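[cell-tinkerers] Re: knife twisting in the fingers, sim cell — pads or mount?

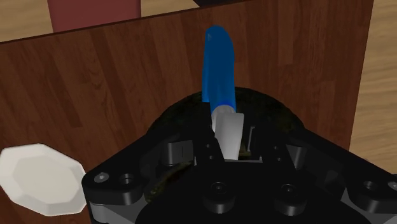 Blade between the pads, handle up, over the dark round thing on the table.

Hi Vilja and everybody,

Sorry for the slow answer, I was over in Zomisstead until last night and my laptop stayed home. I read your message on my phone at the station and had opinions right away, so here they are!

On Tue-ish, Vilja Hämäläinen wrote:
> We copied the Kuusisto cutting cell into our own simulator and the
> knife keeps rotating in the fingers as soon as the blade touches
> anything. I raised the pad friction twice and it got worse, it now
> buzzes like a wasp. Grip force is at 160, same as your config. Is it
> the pads or did I set the mount up wrong? Also, does your hand hold
> the blade or the handle? The readme says handle, but Rodov swears
> it's the blade.

Rodov is right and the readme is old, my fault. We grip the flat of the blade, with the blue handle sticking up toward the camera. I know it looks backwards if you've ever used a kitchen knife, but the handle is a smooth rounded bar and the pads are flat, so on the handle you get a thin line of contact and the thing rolls whenever it feels like it. The blade is wide and flat and gives the pads something to sit on. I'll fix the readme this week (remind me if I don't).

Now the buzzing. I'd put the friction back where it was before you touched it. Mine did the same in January and I spent days on friction when the real trouble was the collision shape on the knife. The exporter had wrapped the blade and handle together in one fat hull, so the fingers were closing on a shape much thicker than the blade you see on screen. Turn on the collision view and look at the gap between the pads. If they stop short of the blade, there's your wasp. Split the knife into two shapes, one for the blade and one for the handle, and keep the blade one thin.

After that, check the mount. The offset between the wrist and the gripper body has to match the model, and the old config was 5 mm short along the approach axis. You won't notice it with a plate or a cup, but with a knife the blade gets down to the table before the controller thinks it should, and then it pushes, and then it twists. Line 685 in the cell file, if you have the version from Nulville. Change it there and nowhere else — I once had it in two files and they added up.

160 for the grip is fine once the shapes are right. I've gone a good bit lower and it still held for me, but I haven't tried that with the long cuts.

One more thing, the damping on the finger joints. I run 21 and leave it alone. If yours came over as zero (the converter does that sometimes, no idea why) the fingers will never settle no matter what you do to the pads.

Do you have the step size at the default? Send me your file if none of this helps and I'll run it here in the evening. And say hi to Rodov, he can gloat.

Cheers,
Marit

Recent messages on this list
Converter drops joint damping, anyone else?
Table legs sinking through the floor after update
Re: Re: spare finger pads, who has the drawing
Calibrating the wrist camera without a checkerboard
Zomisstead meetup, rides from Nulville

This archive uses cookies to remember your reading settings. By continuing to browse you agree to this.
Get the list as a daily digest: enter your email address to subscribe.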